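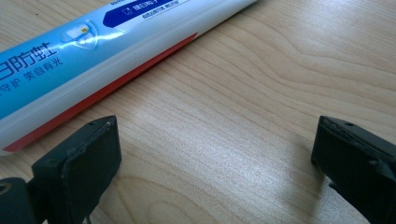
My week in the bathroom aisle

If you stopped by the Jundau bench this week and wondered why I was muttering at a tube of toothpaste, well, we've started on the bathroom set! Beatrice Nzioka handed me the hand-held gripper on Monday and told me to get 144 good pickups before the weekend. I said sure, how hard can that be (famous last words).

The thing I keep relearning is that your own hand is way too clever. I'd squeeze and wiggle and fix my grip halfway up without even noticing, and then the robot copies the wiggle too. So now I come in slow with the fingers wide open, line them up with the tube, stop for a beat and then close. Beatrice tosses out any take where I rush the closing part, and she's tossed plenty of mine.

Shiny plastic is its own headache. The glare slides along the tube every time I change my angle, so I've been turning it a little between takes and trying it from both ends. Some people like to keep everything neat and square to the table. I like it crooked, the way it ends up next to a real sink.

We're at nearly 700 takes for the whole Storano project now, and the goal is 1,000. Soap boxes are next, then combs, which I'm dreading. If you have a steady hand and want to try a batch of 10, come find me after lunch. I'll clear you a spot on the table and show you how to hold the thing.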